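컵과 쟁반 갤러리 – 정글 벽화 앞 대리석 상판

Wotidcombe 작업실에서 색컵을 쟁반에 정리하는 모습을 네 장으로 모았다. 쟁반은 연어색에 가까운 분홍이고 모서리가 둥글다. 상판은 짙은 갈색 대리석이고, 뒷벽은 코럴 핑크, 옆에는 동물과 초록 잎이 그려져 있다. 컵은 반투명한 것이 대부분이고 색이 서로 다르다. 갤러리 번호는 1377번이며 2020년 11월 22일에 올렸다.

사진은 시간 순서가 아니라 보기 편한 순서로 배열했다. 색 이름은 Kobori 색상표를 따르지 않고 눈에 보이는 대로 적었다.

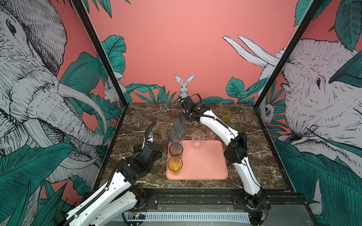

쟁반 왼쪽 가장자리의 컵 세 개. 앞에서부터 호박색, 짙은 회색, 옅은 회보라색.

컵을 정리할 때는 한쪽 가장자리부터 줄을 잡는 편이다. 첫 줄이 반듯하면 다음 줄의 간격은 그 줄에 맞추면 된다. 컵 사이는 손가락 하나가 들어갈 만큼 띄운다. 너무 붙이면 꺼낼 때 옆 컵이 같이 움직이고, 너무 벌리면 쟁반에 다 들어가지 않는다.
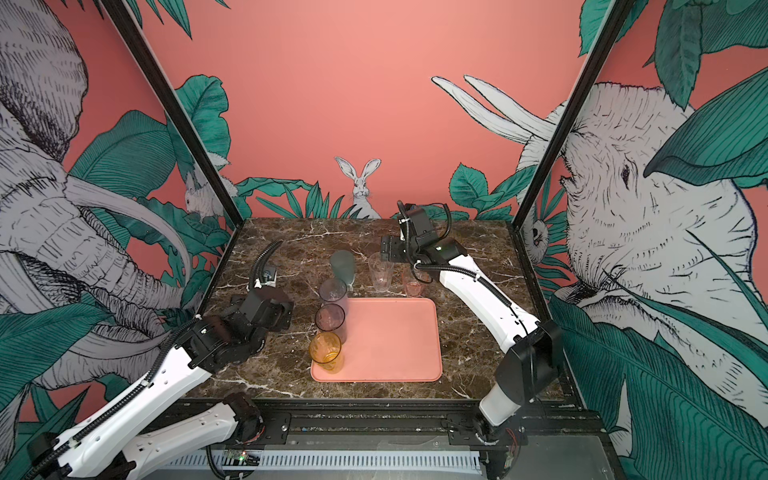 높이가 다른 컵을 섞어 쓸 때는 큰 것을 뒤에, 작은 것을 앞에 두는 것이 기본이다. 앞에 큰 컵이 있으면 뒤쪽 컵을 찾을 때마다 손이 그 위로 넘어가야 한다. 색을 고를 때도 마찬가지로 뒤가 가려지면 불편하다. 여기서는 가장 키가 큰 짙은 회녹색 텀블러가 라벤더색 컵 뒤에 서 있고, 제일 작은 분홍색 컵은 쟁반의 오른쪽 뒤 모서리 부근에 있다. 쟁반 안쪽은 아직 비어 있어서 테두리 안의 옅은 선까지 보인다. 이 선은 줄을 맞출 때 기준으로 쓰기 좋다.

쟁반은 Plellell에서 구했다. 한 장 무게가 500그램이고, 컵을 다 올린 뒤 두 손으로 들어 선반까지 옮기기에 부담이 없다. 같은 쟁반을 20장 갖추어 두고 용도별로 나누어 쓴다. 손님용 컵, 매일 쓰는 컵, 계절이 지나 넣어 두는 컵이 각각 다른 쟁반에 올라간다.

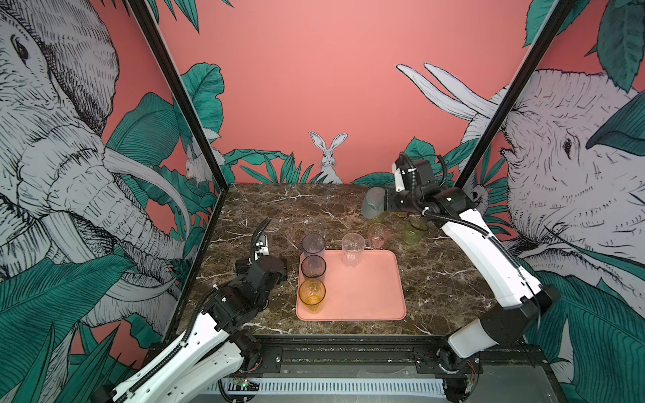

넣어 두는 컵은 쟁반째로 선반에 올리고 위에 얇은 천을 덮는다. 컵은 겹쳐 쌓지 않는다. 겹치면 자리는 줄지만 안쪽에 자국이 남고, 오래 두면 잘 빠지지 않는 것도 있다. 선반 폭은 880밀리미터로, 쟁반 두 장을 나란히 놓고도 양옆에 여유가 있다. 지난 2월에 선반 높이를 한 칸 올린 뒤로는 키 큰 컵도 세워서 넣는다.

컵을 씻은 뒤에는 마른 천으로 바닥부터 닦는다. 면이 깎인 컵은 무늬 사이에 물기가 남기 쉬우므로 한 번 더 닦고, 입이 닿는 부분은 맨 나중에 닦는다. 천은 Wulance의 면 행주를 쓴다. 색이 진한 컵은 얼룩이 눈에 덜 띄므로 창 쪽으로 들어 확인한다.
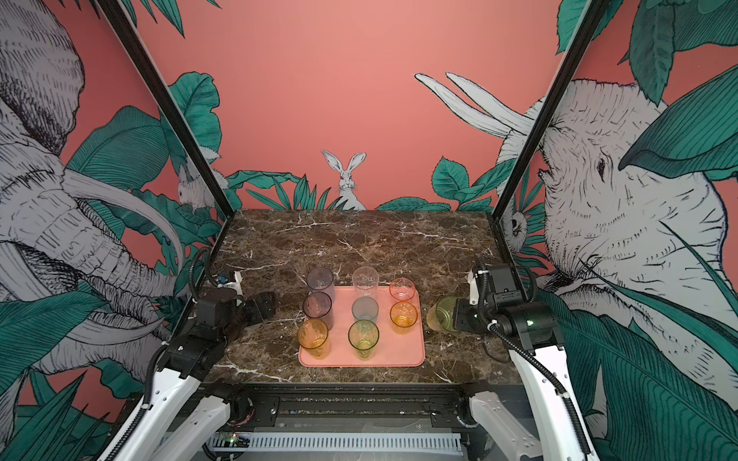
쟁반 위에 놓인 컵 여덟 개. 앞줄 오른쪽 자리가 비어 있고, 황록색 잔 하나는 쟁반 오른쪽 바깥에서 옆으로 기울어 있다.

줄 간격과 선반 배치는 다음 갤러리에서 따로 다룬다. 사진을 다른 곳에 옮겨 실을 때는 갤러리 번호를 함께 적어 주기 바란다.

이전 갤러리 | 목록 | 다음 갤러리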